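The night the robot wouldn't let go

I'd been at the Brunora workshop for less than an hour when I heard the noise. If you've ever stepped on a crisp packet in the dark, you'll know the sort of thing, only sharper, and followed by Comfort Atinga saying a word I can't print here.

Brunora strips old desktop computers for parts, and for the past year it's been trying to get robots to do the fiddly bits. Drives out, memory out, cables out of the way, next machine please. It works rather well (I watched one lift a hard drive with more care than I've ever managed), which is why everyone was so cross about what they'd started calling the Nindik fault.

Nindik is the bit of software that decides how hard the gripper squeezes. After an update in April, it began to carry on squeezing when it should have stopped. It didn't happen every time! That was the maddening part. Over 2,717 logged grips it overran 28 times, and most of those did nothing worse than scuff a bit of plastic. One of them cracked a memory slot clean across, and that was the crunch I'd heard.

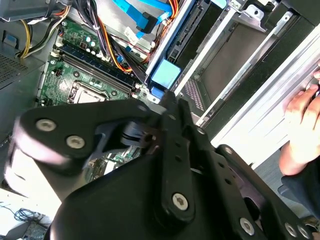
Does a fault like this put people at risk?

It can, if hands are near the gripper when it closes, so the rule is that the arm is stopped before anybody reaches in.

Wael Belkadi, who wrote a good chunk of the original code, took me through the log line by line, which was kind of him as I understood perhaps a third of it. The gripper asks for a force reading, waits, and acts on the answer. The update had made the waiting shorter. When the cell was busy the answer came late, so the gripper used the previous one, taken before it had touched anything at all. As far as it knew it was still holding thin air, and so it pushed on.

I asked why the emergency stop hadn't caught it. Wael pulled a face. The stop button worked fine, he said, but you have to know there's something to stop, and an overrun lasted less time than it takes to blink.

There was a second problem, and I found this one more worrying. The cell's software is meant to flag any grip over its limit, and it had been doing so, faithfully, into a folder that got cleared out every evening. Dolores Ostrowski only spotted it when she stayed late to finish a batch and saw the list before it vanished.

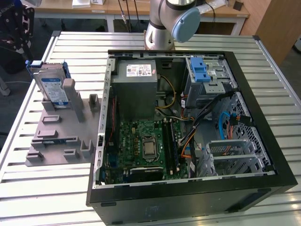 4 min read

Dolores is not a shouter. She printed the list, put it on Comfort's desk and went home. By the next morning the update had been rolled back and they were running each job at a crawl, 10 drives in the time it used to take to do 20. Comfort says the slow fortnight was the most useful they've had, because you could finally see what the arm was up to.

They've now put the longer wait back in, and if a reading is stale the gripper opens and sulks until someone comes over. Flagged grips go to a screen by the door. I set one off myself by tapping the wrong thing on the control tablet, and was told, very politely, to sit down.

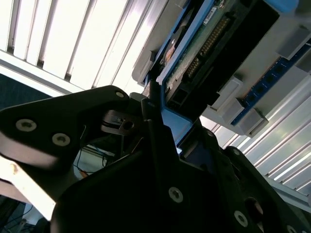 Close quarters: gripper and circuit board at the Brunora workshop.

What they haven't settled is who signs off the next update. Wael wants a full day of test grips on scrap boards first. Comfort wants two. When I left they were still going at it over the kettle, and Dolores had gone back to her batch.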